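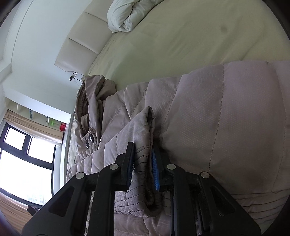

Abrigo acolchado extendido sobre la cama, con la manga recogida por el puño.

Gredia busca participantes para un estudio sobre el plegado y la guarda de ropa de abrigo en casa

Septiembre de 2024
Por Rania Abdel Hamid

Imprimir | Enviar por correo electrónico

Gredia abre el plazo de inscripción para un estudio doméstico sobre el manejo de prendas voluminosas: abrigos acolchados, plumíferos, chaquetones y chalecos con relleno. Se seleccionarán 125 hogares. El trabajo se realiza en el dormitorio del participante, sobre su propia cama y con su propia ropa.

Objeto del estudio

Se registra el modo en que cada persona extiende, alisa, pliega y guarda una prenda acolchada. Interesan sobre todo las mangas y los puños. El puño con pespuntes en hileras juntas frunce el tejido, y la manga tiende a levantarse en pico cuando se dobla hacia el centro del cuerpo. Los paneles anchos plantean otro problema, el del aire retenido, que se tratará en una ficha aparte.

Tareas

Cada hogar completará 2 sesiones en días distintos. En cada una se pide:

– extender la prenda sobre la cama hecha, con sábana bajera o colcha lisa;
– colocar las mangas, tomándolas por el puño;
– plegar la prenda según el hábito de la casa;
– repetir el plegado según la pauta escrita de Gredia;
– guardar la prenda en cajón, estante o funda y anotar las medidas del bulto.

La pauta se entrega en papel al inicio de la primera sesión. No se facilita antes.

Requisitos

Ser mayor de edad y residir en la vivienda donde se hará la sesión. Disponer de una cama accesible al menos por dos lados y de un mínimo de tres prendas acolchadas de adulto, una de ellas con capucha. Las prendas deben estar limpias y secas, con los bolsillos vacíos. Se admiten abrigos de cualquier color y largo. Quedan excluidas las prendas de cuero y las que lleven piel natural en el cuello.

No se exige experiencia en lavandería, confección ni comercio textil. Quien la tenga deberá indicarlo en el formulario, ya que esas solicitudes se agrupan por separado.

Condiciones

La participación se compensa con un pago único tras la segunda sesión, por transferencia. El importe figura en el acuerdo que se remite a los seleccionados. No se abonan sesiones sueltas. La prenda no sale del domicilio en ningún momento; los desperfectos se comunican el mismo día a Wael Slaoui, responsable de sesiones.

Los datos personales se conservan separados de las fichas de plegado. En el informe cada hogar aparece solo con su número.

Solicitudes

El formulario se pide por escrito a la oficina de Gredia, con la referencia 577 en el asunto. Debe incluir tipo de cama, lista de prendas con su talla y franja horaria preferida (mañana o tarde). Se tramitarán las primeras 500 solicitudes completas; las que lleguen sin lista de prendas se devuelven sin revisar.

La selección corresponde a Rania Abdel Hamid y Rachid Ouali. Los hogares elegidos recibirán respuesta por correo electrónico y el resto pasará a una lista de reserva.

Imprimir | Enviar por correo electrónico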